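Greer Drummond
@greerdrummond

Term project update from the Pramcombe evening robotics class, for the three of you who asked and the rest of you who didn't.

Our brief, set in March: teach an arm to tidy up a laundry corner. I voted for chess. Chess has rules. Laundry has a mains lead.

Team name is Volano, picked by a vote I also lost.

Things we have learned so far: an iron is a horrible object. It's heavy at one end, awkward at the other, and it comes with a long floppy tail that goes wherever it likes. Our code has a very firm opinion about where the iron is. It has no opinion at all about the cord.

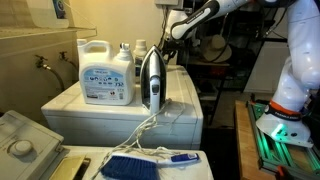
The iron, the cord, and the brush the cord has made friends with.

Aitken wrote the first grasp planner over a weekend and it ran to 3000 lines. We now use 373 of them. He's taking it well, in the sense that he has stopped bringing biscuits.

The marking scheme gives us 23 points for "robust handling of everyday objects" and five for the poster. Guess which one is finished.

We did 300 practice runs in simulation, where every bottle is a perfect cylinder and friction is whatever you typed in. I was briefly very proud. Then we moved to real bottles with real labels and I went back to being a humble person.

Small bottles are now my favourite. Come down from above, close, lift. I could watch it all evening, and at the speed limit the class has set us, I do.

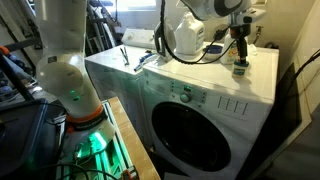 Ditudmont: we had this last year, try planning for the cord first and treating the iron as the thing attached to it. Saved us weeks. Also slow down your approach from above, tall bottles hate it.

Slower than this and we'll need to book the room into next year, but the cord idea is annoyingly good. Passing it to Aitken, who will want to write another 3000 lines.

Poster looks great, by the way.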